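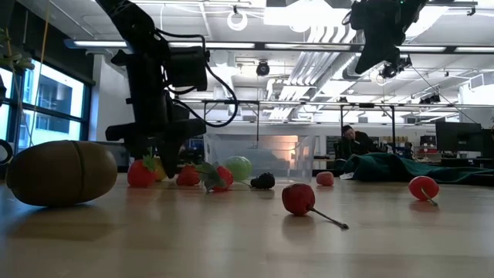 Wenceslao Bermúdez: Bei mir hängen die Kettfäden links immer durch, rechts sind sie stramm wie eine Gitarrensaite. Den Dronard habe ich nach Teil 2 aufgebaut, alles steht gerade. Liegt das am Webrahmen oder an mir?

Start Anleitungen Garne Werkstatt Kontakt

Webrahmen Dronard einrichten, Teil 3: Die Kette aufziehen
10. Oktober 2026, von der Werkstatt Skuscombe
3 Kommentare, 3.356 Aufrufe

Lieber Wenceslao, vermutlich liegt es am Aufwickeln, und das ist mir am Anfang selbst ständig passiert! Ich schreibe den Teil deshalb noch mal neu und ausführlicher als in der alten Fassung. Wer den Rahmen schon stehen hat, kann gleich loslegen. Wer noch Schrauben in der Hand hält, geht bitte zurück zu Teil 2.

Ich rechne überall mit meiner Standardkette: 140 Fäden im 40/10er-Kamm, das gibt 35 cm Breite im Blatt. Für einen ersten kleinen Wandbehang finde ich das wunderbar, breit genug für ein Motiv und schmal genug, dass man nicht drei Winter daran sitzt. Als Kettgarn nehme ich das ungebleichte Baumwollgarn von Sarpong, Farbnummer 623. Leinen geht auch, verzeiht aber weniger.

Du brauchst: den Rahmen, den Gatterkamm, zwei Schraubzwingen, einen Kettpfosten, den Einziehhaken, eine Schere und einen Stapel Packpapier, etwas breiter als die Kette.

3.1 Scheren und einziehen

1. Spann den Rahmen mit den beiden Zwingen am Tisch fest, den hinteren Baum zur Tischkante. Rüttel einmal kräftig daran. Wenn er jetzt wandert, wandert er später erst recht.

2. Klemm den Kettpfosten in der gewünschten Entfernung fest, auf einer Linie mit der Mitte des Kamms. Ich gehe gern auf zwei Meter (mein Flur gibt nicht mehr her, sonst würde ich länger scheren).

3. Stell den Kamm in die neutrale Raste. Such die Mitte und zähl von dort 35 Schlitze nach links und 35 nach rechts ab. Kleine Fähnchen aus Klebeband an beiden Enden ersparen dir das Nachzählen.

4. Knote das Garnende an den hinteren Anbindestab. Zieh mit dem Haken eine Schlaufe durch den ersten Schlitz, geh damit zum Pfosten und häng sie ein.

5. Führ das Garn hinten um den Stab, abwechselnd von oben und von unten, und hol die nächste Schlaufe durch den nächsten Schlitz. So weiter, bis alle Schlitze zwischen den Fähnchen belegt sind. In jedem liegt dann eine Schlaufe, also zwei Fäden.

6. Schneid das Garn ab und knote es wieder an den hinteren Stab.

Hinweis: Zieh die Schlaufen beim Scheren gleichmäßig, aber bitte locker. Ich habe früher gezerrt, als müsste ich ein Boot vertäuen, und dann war der Pfosten am Ende schief und die letzten Schlaufen kürzer als die ersten. Da hilft kein Zupfen mehr.

3.2 Aufwickeln

7. Bind das Schlaufenbündel kurz vor dem Pfosten mit einem Rest Garn fest ab. Erst danach vom Pfosten nehmen!

8. Schneid die Schlaufen am Ende auf und kämm die Fäden mit den Fingern aus. Kein Bürsten, sonst wird die Baumwolle pelzig.

9. Leg den ersten Bogen Packpapier an den hinteren Baum und dreh langsam auf. Mit der anderen Hand hältst du das ganze Bündel mittig und auf Zug. Zu zweit geht es viel schöner, eine Person kurbelt und die andere hält.

10. Nach jeder vollen Umdrehung kurz anhalten und schauen, ob das Papier gerade läuft. Läuft es schief: zurückdrehen, neu anlegen. Wenceslao, genau da würde ich bei dir suchen. Wenn das Papier links fehlt oder Falten hat, graben sich die Fäden dort in die unteren Lagen ein, der Wickel wird auf der Seite dünner, und beim Weben kommt links mehr Länge heraus, als du haben willst.

11. Hör auf, wenn vor dem Kamm noch eine gute Unterarmlänge übrig ist.

Achtung: Die Sperrklinke am hinteren Baum muss hörbar einrasten, bevor du die Kurbel loslässt. Sonst schlägt sie zurück, und das tut an den Knöcheln richtig weh.

3.3 Löcher belegen und anbinden

12. Nimm aus jedem Schlitz einen der beiden Fäden und zieh ihn durch das Loch rechts daneben. Immer rechts, auch wenn es links gerade bequemer wäre.

13. Heb den Kamm in die obere Raste und schau von der Seite ins Fach, danach in die untere. Gekreuzte Fäden sieht man so sofort, und noch sind sie schnell umgezogen.

14. Bind die Fäden in kleinen Bündeln vorn an den Stab, zuerst die Mitte, dann ganz links, dann ganz rechts, danach den Rest. Vorläufig nur ein halber Knoten.

15. Streich mit der flachen Hand quer über die Kette. Wo sie nachgibt, ziehst du das Bündel nach. Zweimal von einem Rand zum anderen, dann die zweite Knotenhälfte drauf.

Falls die Kette schon drauf ist und eine Seite durchhängt, musst du sie nicht wegwerfen. Löse die vorderen Knoten, wickel hinten alles vorsichtig ab, leg frisches Papier ein und fang bei Schritt 9 wieder an. Kamm und Einzug bleiben dabei, wie sie sind. Bei der älteren Ausführung, dem Pedia, fehlt die neutrale Raste, dort lege ich den Kamm zum Einziehen auf zwei gleich hohe Bücher.

Die ersten Schüsse webe ich mit dickem Restgarn, bis sich die Lücken zwischen den Bündeln geschlossen haben. Wie du danach die Vorlage hinter die Kette heftest, steht in Teil 4.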